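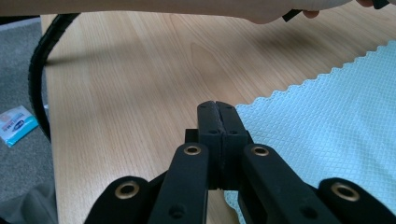
How do I pick up a party membership again after letting it lapse, and will I still get a vote for leader? I was a paid-up member for years, stopped my payments when I moved out to Morin, and now the leadership contest has me wanting back in. I tried filling out the online form last night at the kitchen table, the light wood one with the pale aqua cloth on it where I do all my paperwork, and I got as far as the page that asks for an old membership number. I don't have it. The card is in a box someplace, or it went out with the trash when we left Karkeo.

My local branch secretary told me one thing on the phone (join as new, don't worry about it) and the website seems to say another (contact the office if you have ever been a member). The ballot goes out in September and I'm nervous that if I pick the wrong door I'll end up on the wrong side of the cutoff. Also, does it matter that I was in a different branch before? I really don't want to end up as two people in their computer. Has anyone here done this lately?

Veronica Anghel
Posted Saturday, April 23, 2022

Posted by mistia_north

Hi Veronica! I did pretty much this same thing before the last contest, so I can tell you how it went for me, though do check your own party's rulebook, they all do it a bit differently.

First thing, don't join as new. I know your secretary said to, and mine said the same, and she's lovely, but branch people often don't see the national list and it's the national list that decides who gets a ballot. When I signed up as new they already had my name and birthday from before and the whole thing went into a pile for a human to look at. It sat there for weeks. I only found out when my neighbor got her welcome email and I hadn't heard a peep.

What worked was writing to the membership office with my full name, my old address, my new address and the email I used back then. They found me without the number. I didn't need the card at all, so don't go tearing through boxes yet!

On the vote itself, the thing to look for is what they call the qualifying date or freeze date. It's the day you have to be a member by, and it comes well before the ballots go out. Some parties also want you to have been in for a set number of months. In ours, a lapsed member who came back was treated as starting over, so my earlier years (I first joined in 2000, if you can believe it) counted for nothing. I was pretty sore about that. There was a short grace period where you could pay the missed dues and keep your original date, but I was way past it. Ask them about it in so many words, something like "can I pay arrears and keep my old joining date," and get the reply in an email. A phone call is no good to you later if there's an argument.

Moving branches shouldn't matter for leader. It's one member one vote nationally. Where it does matter is picking local candidates, and there the branch you belong to on the day is the one that counts, going by your home address. My transfer from the old branch to Mistia took two tries, and I kept getting invited to coffee mornings a long drive away. I went to one. Nice cake.

Last thing, check that they have an email and a mailing address for you that both work. Our codes went out by email and mine landed in the junk folder.

Posted by Jadetti_Dave

just join again online, takes 2 minutes. leave the number box blank, I did and it let me through. no idea about the voting part, I never bother with it

Posted by oldcanvasser

I'd go with the first reply over the second. The box can be left blank, sure, but that's how you get the double record you're worried about. I've helped out with sign-ups at our branch and duplicates cause more missed ballots than anything else I've come across. One record says lapsed, one says current, and the mailing goes to whichever they decide to keep.

If you have an old bank statement, look for the payment reference. On ours the membership number was printed right in it, and that might save you some back and forth. Otherwise do the email like she says, and send it this week.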